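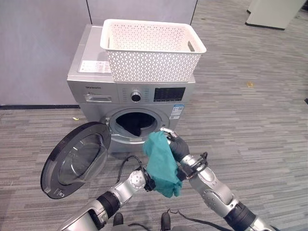 How long does the Pliltau dryer hose need to be?
Measure from the vent outlet to the wall and add 30 cm. Longer than that and it sags and the fluff sits in the dip.

Home Laundry Hoses & Vents Spares Basket Contact

Pliltau vent hose kit, by Flerkoder
Stock no. 1602. £89 the full kit, hose plus wall plate plus 2 clips. Clips also sold seperately, see Spares.

White only for now. Grey back in November, Whitlock depot says.

Fits most vented dryers with a round outlet. Not for condenser or heat pump models, they dont have one. Check the back of yours before ordering please, we get a lot of returns on this.

Fitting: push hose over outlet, clip, tighten by hand. Same at the wall end. No tape needed. Pull the hose off and shake it out every couple of months.

Collect from Cluvutby shop before 4pm or we post. Opened kits can't come back unless faulty.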